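Cisden Gallery: Teaching a Robot by Hand, Cubes and Basket

This page is a small gallery from our work on the task we call Cisden. I am Mebrat Kumsa, and I prepare the demonstrations together with my colleague Teun Claeys. We teach two robot arms to handle small cubes and a basket, and we do it by remote control. One person sits at the control station, moves the two handles, and the arms on the table follow. Everything the arms do in this period is recorded, and later the recordings are used for training.

The task sounds easy when I explain it to my family. It is less easy when you must do it through two handles, with a small delay, and you cannot feel the weight of anything. In the first week I pushed the basket more often than I reached into it. Teun was better from the beginning, because he had worked with the Vametix handles before he came to us at Otgate.

Each demonstration is short. We planned 200 of them for this task, and until Friday, May 6, 2022 we have kept 124. The others we have thrown away or we still have to make. A demonstration is thrown away when the operator stops too long to think, or when a cube is pushed and not lifted. I was sorry for some of them, but a robot that learns from my hesitation will also hesitate.

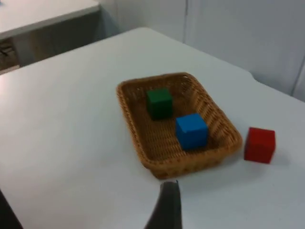
Cisden, wrist view. Green and blue cubes in the basket, the red one on the table to the right.
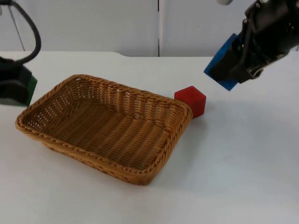 Cisden, table view. Basket empty, red cube close to its rim, both grippers free – green pad on the left arm, blue pad on the right.

When we started, I looked only at the big view of the table, as if I was standing there. Teun told me to use the wrist view for the last part of the movement, and he was right. From far away you judge the direction of the arm very well, but the distance between the finger and the rim is difficult. Now I change my eyes from one screen to the other without thinking, like with the mirrors in a car.

We also learned to vary the start. If the basket is always at the same angle, the robot learns this one angle and not much more. So between two demonstrations we turn the basket a little and give the cubes new places. We have a printed list for this, made by Teun, and we follow it also when it gives a position we do not like. The positions near the rim are the worst for me. There is little room for the finger, and you have to come from above and go slowly.

Some practical points for those who wish to do similar work:

Take a break after every series. Tired hands make small jumps, and these are visible in the recording.

Write a note immediately when something goes wrong. In the evening you will not remember which demonstration it was.

Let two persons operate, if possible. Teun and I have different styles, and we want both of them in the data.

The remaining demonstrations will be recorded in the Goossens room, on the same table. A second gallery, with a new task, is planned for July.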